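Hawthorn strips going hard after opening the bag. How do you keep them?

Posted by Svetozár Holub in Pantry and Storage

Hello everybody. My wife and I buy dried hawthorn snack from the Asian grocery in Vesenico, the brown flat kind, sour and sweet together. We like it very much with tea, but we are slow eaters. After the bag is open for 15 days or so, the slices at the top become hard like leather and the ones at the bottom stick to each other in one block.

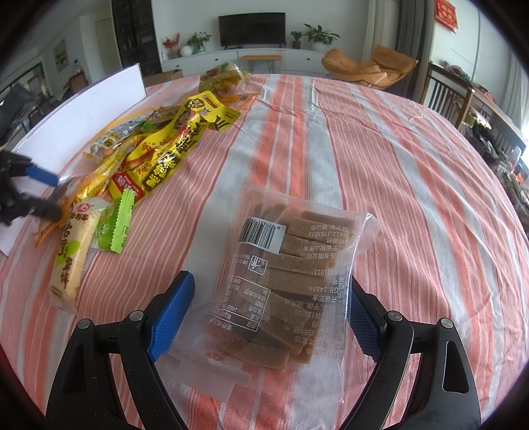 Until now I kept the open bag in the kitchen drawer, folded and closed with a clothespin. In summer it was acceptable, but now it is December, the heating is on and the air in our apartment is very dry. I also can't read the storage advice. The printing is in Chinese, and I understand only the numbers, such as the 1468 and 85.5 in the nutrition table. I suppose 85.5 is the carbohydrates, so it must be a lot of sugar. Does the sugar make them stick? And should I put them in the refrigerator or not? My sister-in-law says yes, the man in the shop says no.

Thank you in advance for any advice.

Vávra

I had the same trouble with fruit leather, which is a close relative of this. Yes, sugar is the reason for the sticking. It takes water from the air when the air is humid, and the pieces glue together. When the air is dry, they lose their water and go hard. So the bag must be closed really tight, and a clothespin doesn't do this.

What I do: I take the slices out on the first day and divide them into small portions, 5 slices in each. Between the slices I put a little square of baking paper. Then everything goes in a glass jar with a rubber ring, in a cupboard far from the stove. I would not use the refrigerator if you open the jar often, because each time you bring it out there comes a little moisture on the cold fruit.

For the ones that are already hard, put them in a closed box with a slice of fresh apple overnight. Take the apple out in the morning, please do not forget it there, or you will get mold.

Clelow

just eat them faster :)

Witmont

Fridge is fine in my opinion, but in a zip bag with the air pressed out. Let the bag stand 20 minutes on the counter before you open it. Also the hard ones are good for boiling. I cook them in water with a bit of ginger and drink it hot.

Comments

teapot_lena: The apple trick works also for brown sugar.

Svetozár Holub: Thank you, I will buy a jar. I tried the boiling already and my wife asked for a second cup.

marrow22: How much water for the boiling?

We use cookies to remember your settings. By continuing to use this site you accept our cookie policy.

Contact | Terms of use | Copyright by the site and its posters | Back to top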